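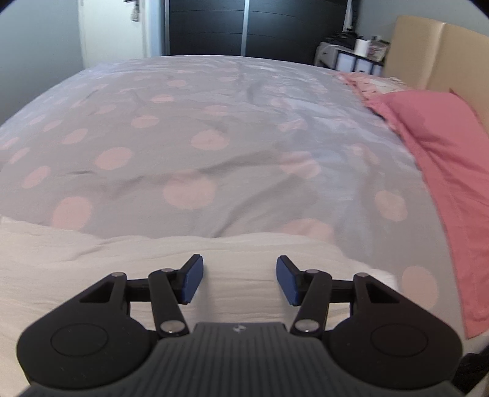
What order does the bed get done in? Bottom up: fitted sheet, then duvet into its cover, pillows, and the white crinkle cloth folded last on top of the lot.

Sep 5, 2026. Bedroom, Devness flat. Bedding day, notes as I go, will tidy up later (won't).

Spotty cover is the one in use this time. Grey with the big pink dots. Have gone through the linen book and this is the set bought in March with the Asamoah pillowcases, so it's had a fair few washes and the dots have gone paler than the swatch stapled in the front. Fine for our purposes. Does crease like anything though, need to smooth it before the cloth goes on or every ridge underneath comes through and you end up folding over a lump.

Smoothing -- flat of the hand, from the headboard down to the foot. Going across just moves the duvet about inside the cover. Corners: two of the inside ties have come off, duvet keeps slumping to the foot end. Needs resewing before next wash. Thread is in the Bevier tin, top shelf of the wardrobe, behind the spare blankets.

Pillows. Left these alone mostly. Pink plain one and the pale patterned one don't match and never will, the other plain case is missing. Check the airing cupboard again.

Wash details for the sheets, copying from the back of last book before it gets chucked:
40 degrees, short spin, colours together ok now they've stopped bleeding
cloth separately, in a bag, or it catches on everything
no softener on the cloth, flattens the crinkle

Fold trial, the white cloth. Plan was half lengthways, half again, then thirds. On paper lovely. In practice the stuff has so much give in it that the edges never agree, you line up one side and the other has crept off. Lift from the middle of an edge and you get a peak and everything slides towards it. Lift from corners and it hangs better but takes longer to lay down agian. 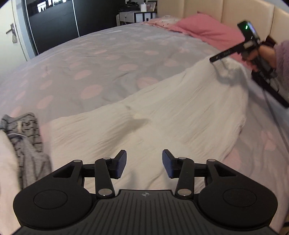
Why does crinkle cloth go out of square when it's folded? The weave stretches more one way than the other, so a pull on one edge drags that side longer and the fold lands at a slant.

So: less pulling. Lay, let it settle, then nudge. Wrote the same thing in the Flolotlow notes and then ignored it.

Timed the folds on the kitchen timer. 4 goes with the new order. Best one 3 minutes and I'd call that neat enough for the shelf. Worst was a mess, gave up and shook it out over the bed and started over. Not writing down the other two, timer got knocked.

Things that helped
- bed properly smooth first (see above, yes again)
- starting from the headboard side
- a hand flat on the first fold while the second one goes over
- curtains open, white on white folds are hopeless to see in poor light

Things that didn't
- doing it at the foot end, slides off
- folding with other laundry still on the bed. The grey stripy thing was waiting to be put away and should of gone in the wardrobe before anything else. Clear the bed first!!

Ticket 1289 in the linen book is for this cloth, if anyone is looking for what it measured before washing. I haven't remeasured. Somebody should, I reckon it has come up shorter. Tape measure is in the hall drawer and needs putting back there after.

Shelf in the wardrobe: 18 inches deep, so final fold has to come in under that or the sliding door catches it. Thirds does it. Quarters would too but leaves a fat middle that tips over when you stack anything on top. Going with thirds unless someone has strong views.

Other bits -- pink sheet badly rumpled up at the head end, wants an iron or at least a good tug. Headboard could do with a going over with the upholstery brush, the seams collect fluff. Do that before clean pillowcases go on, not after like last time.
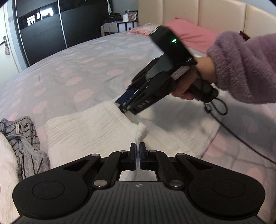

Still to do

Resew the duvet ties, both corners. Find the missing pillowcase. Remeasure cloth and write it against the ticket.

Try the fold with the cloth turned round, short side to the headboard. Might sort the slant, might not.

Ask at Devness whether we can have a second cloth so one can be in the wash. Bevier tin is also nearly out of white thread, get two reels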